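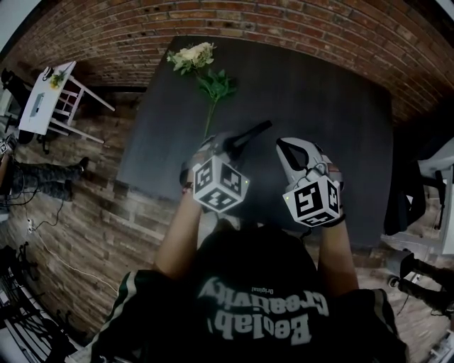 Figure 1. Stem pick with the hand-held grippers, marker cubes fitted on both.

Courses > Robotics Lab > Handouts > Unit 4

Unit 4: Recording a two-handed task
1 February 2019 -- by the Tellgate course staff

Work in pairs. One student holds the grippers, the other runs the recorder and keeps the log. Swap after 30 takes.

Object for this unit: the artificial flower. Lay it on the table with the bloom pointing away from you. Close the left gripper on the stem, lift, and steady it with the right. Set the flower down again before you stop the take.

Keep the printed faces of both cubes turned toward the camera. A take with one cube hidden for most of the lift does not count -- log it as "lost" and go on.

Each pair hands in 100 good takes. Name the folders with your pair number and the word Oslow, then copy them to the Trudutero drive. Do not rename files afterward.

Read Section 2 of the Smits notes before the next lab. Questions go to Room 407.

Last updated: February 2019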